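Plostby Robotics Club: Your Questions, Answered
Last updated Nov 21, 2019

I get a lot of the same emails every fall, so I've put everything in one spot. If your question isn't on the page, write to me anyway, I like getting mail!

Do I need to know how to code?
Nope. If you can rename a file and find it again later, you're ready for the first meeting. We start with scripts that are already written, and you change one number and watch what the arm does differently. Most people are writing their own moves by the third or fourth week.

What are we working on this year?
The Somogyi Challenge, simulation division. Every team gets the same virtual arm and the same table, and has to write a program that brings the gripper to a red part and picks it up. Then the judges move the part and you run it again. (And again. They really like moving it.)

How many tries does a program get?
14 scored runs, each with the part in a new spot. You can practice as much as you want before that. My own practice folder is up to run 781 and I'm not even competing, I just can't leave it alone.

Can I see what it looks like before I sign up?
Sure, these are from our practice files.
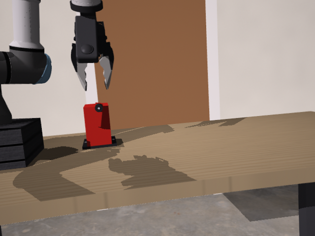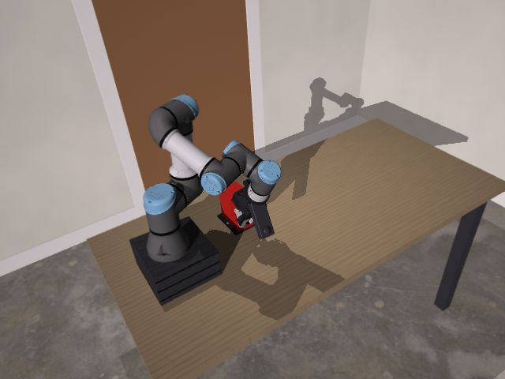
Is the simulator hard to get used to?
Ha-rang Um wrote back after I asked the team this one: "The hard part for me was the wrist. I'd get the gripper over the right spot and it would be turned the wrong way, and I kept fixing the position when I should have been fixing the angle. Do the wrist exercises in the Fumell handout first, even if they look boring. I skipped them and lost most of October."

I've moved those exercises to page one, so thank you for that. My only addition is to slow everything way down while you're learning. You can speed up once the moves make sense.

Will my laptop run it?
Probably. If it plays video without choking, it should be fine on the low graphics setting. Turn the shadows off first if things get jerky, that helps more than anything else I've tried. There are seven club computers too, and you can sign one out for the whole meeting.

My arm goes straight through the table. Did I break it?
Ha, no. You've got collisions switched off. Look in the settings menu, turn them on, and reload. Everybody does this once and I still do it.

How is the scoring done?
The top score is 1,000. Most of it comes from getting a solid grip and lifting the part, and the rest is for a smooth path and a decent time. Knocking the part over costs you, but less than you'd think, so please don't quit a run over it.

Can I work alone?
You can, though I'd nudge you toward a partner. One person types, the other watches the joints, and then you swap. It's more fun and you catch the silly mistakes sooner.

Do we ever touch a real robot?
We visit the Doltent workshop in the spring and try a few of our programs there. Closed-toe shoes, hair tied back, and bring the signed form or I can't let you in.

I missed the first few meetings. Is it too late?
Not at all, come on in. I'll sit down with you and get you set up, and the old handouts are in the shared folder under "start".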